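Trereo Automation Services
Milldale Site – Two-Arm Tabletop Cell
Periodic Inspection Checklist, with Inspector's Comments

Scope
This checklist covers the enclosed two-arm cell on the Milldale site, including both arms, the grippers, the wrist cameras, the front rail and the work surface. It does not cover the building supply or the control computer, each of which has its own sheet. The cell is inspected every 300 operating hours and fully serviced every 2,000. The present inspection is an intermediate one and falls between two full services.

Ratings
P – Pass
A – Pass with attention needed before the next inspection
F – Fail; the cell is not to be run until the item is cleared
N – Not checked on this visit

Section 1. Before Work Begins

1.1 Power-off switch reachable from the operator's position. P
1.2 Power-off switch cuts power to both arms. P
Comment: Tested from a supported rest position. The arms sag when power is removed, and the operator should support each upper arm by hand before the switch is pressed. This was raised at the last inspection and has now been added to the start card.

1.3 Start card present and legible. P
1.4 Cell log up to date. A
Comment: Two entries in December give a fault but no action taken. Entries must state what was done, even where the answer is that the cell was restarted and the fault did not return.

Section 2. Enclosure and Frame

2.1 Wall panels secure, with no lifting at the corners. P
2.2 Corner posts tight at top and bottom. P
2.3 Front rail: no movement when pushed by hand at either end. P
2.4 Base plate bolts, left arm: torque marks aligned. P
2.5 Base plate bolts, right arm: torque marks aligned. A
Comment: One mark has rubbed away and could not be read. The bolt was checked with a wrench and found tight. Re-mark it at the next service.

2.6 Slotted panel below the rail clear of dust and loose parts. P
2.7 Indicator lights on the front circuit boards lit with the cell powered. P

Section 3. Arms and Cables

3.1 Shoulder joints: smooth through full travel by hand, power off. P
3.2 Elbow motors: no play felt at the forearm. P
3.3 Cable clips on the upper arms seated. P
3.4 Cable loops at the wrists free through full travel. A
Comment: The right arm carries the heavier cable hose, and its arc needs more room than the cable loop on the left. At full reach toward the rear wall the hose touches the panel lightly. No wear was found. The reach limit for the right arm should be reduced slightly in the Zoubi control settings, and the new value entered in the log.

3.5 Base cables clear of the rail and not pinched. P
3.6 Connectors at the base mounts fully home. P

Section 4. Work Surface and Handling Check

The handling check uses a cardboard box as the test piece. Each arm is brought to the box in turn, and the grip is judged from the operator's position and from the wrist cameras.

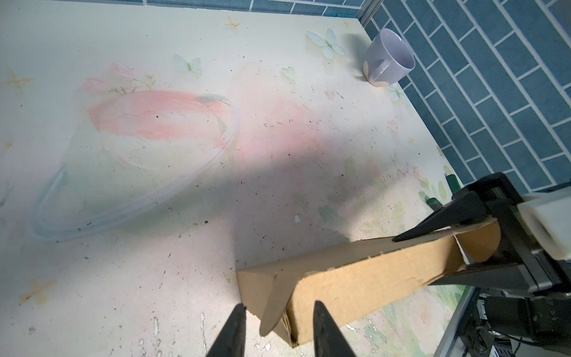
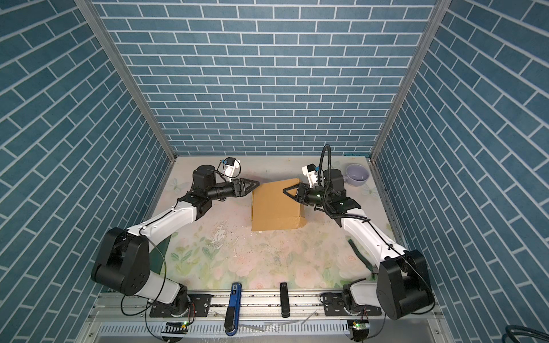 Cardboard test piece on the printed work surface.

4.1 Work surface free of debris. A
Comment: Dark specks and small pale chips were present on the surface. Wipe down at the end of each shift with a damp cloth, then a dry one. Scuffing of the printed cover is acceptable so long as the cover lies flat.

4.2 Items not needed for the current task removed from reach. A
Comment: A lavender mug was found tipped toward the back right corner. Stored objects should go back to the shelf between tasks. The right elbow passes close to this corner and could push an object against the wall.

4.3 Loose sheet or strap material clear of the arms. A
Comment: Green material was noted under the upper arms. It may stay in the cell only when it forms part of the task being run.

4.4 Test piece gripped by each arm without slipping. P
Comment: Grip was steady on all 4 attempts. The box should be replaced once its edges go soft, as a worn box gives a poor reading on grip.

4.5 Arms do not touch each other when both are at the center of the table. P
Comment: Checked at reduced speed. Clearance between the fingertips is small when both grippers work on the same object, and full speed should not be used for that type of task until the settings change under 3.4 has been made.

Section 5. Grippers

5.1 Fingertips free of cracks and chips. P
5.2 Fingers close evenly and meet at the tip. A
Comment: The left gripper closes with a slight offset. It is within the limit on the Flurnum fitting sheet, but it should be measured again at the next inspection. If the offset has grown, replace both fingers as a pair.

5.3 Finger screws tight. P
5.4 No unusual noise on opening or closing. P
5.5 Grippers release the test piece when the stop command is given. N
Comment: Not checked. The stop command was being changed in the control software at the time of the visit. This item is to be completed by the site before the cell returns to unattended running.

Section 6. Wrist Cameras

6.1 Camera housings firmly mounted. P
6.2 Lenses clean. P
Comment: Use the dry lens cloth only. Surface cleaner is not to be used on the lenses or sprayed inside the enclosure.

6.3 Picture steady while the arm is moving. P
6.4 Fingertips visible in the camera view. P
6.5 Camera cables not pulled tight at any arm position. P

Section 7. Hand Tools and Storage

7.1 Handled items hung on the front rail secure. A
Comment: Items may hang from the middle of the rail, provided that they cannot swing into the base cables. A fixed hook is preferred to the present arrangement.

7.2 Spare fingers and screws in the labeled tray. P
7.3 Cable outside the enclosure coiled and off the walkway. A
Comment: Coil and tie any spare length. A wall hook at the right side of the cell would be enough.

Result
The cell passes for attended running. No item was rated F. Unattended running remains suspended until item 5.5 has been completed and signed for in the cell log.

Actions for the Site
Complete item 5.5 and record the result.
Reduce the reach limit of the right arm and log the new value.
Re-mark the base plate bolt on the right arm.
Fit hooks for the hanging items and for the spare cable.
Add the end-of-shift wipe-down to the start card.

Actions for Trereo
Supply one pair of fingers for the left gripper, to be held on site.
Measure the left gripper offset at the next inspection and enter it beside the present reading.
Bring a replacement cover for the work surface to the 2,000-hour service.

Completed sheets are kept with the cell log at Milldale. A copy of this sheet is to remain in the folder at the cell until the next inspection has been signed off.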